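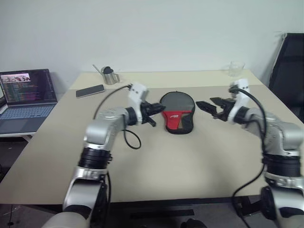 Sep 20, 2018

Paddle case, second round. Very happy with how this one is coming along! The red panel on the lower half was worth all the fuss – against the dark upper part it stands out from right across the room, and the black trim around the edge makes the whole outline look sharper than the Ilard pattern ever did.

Pattern notes before I forget. Keep the rounded top as drawn. The handle end could be 4 mm wider, as my own paddle (a Quinlan with the thick grip) is a snug fit going in. Seam allowance stays the same. Foam is the Flekix sheet again, lovely stuff to cut, and there are 22 pieces left on the shelf so no need to order yet.

The small white logo sits near the center of the red and I'd leave it there. I tried it lower on paper and it looked lost.

Still to do: weigh it with two balls inside, redraw the handle curve, ask Meltum if they can match this red in a heavier cloth. If they can, I want to try a version with the red carried all the way up – might be too much, but I'd love to see it.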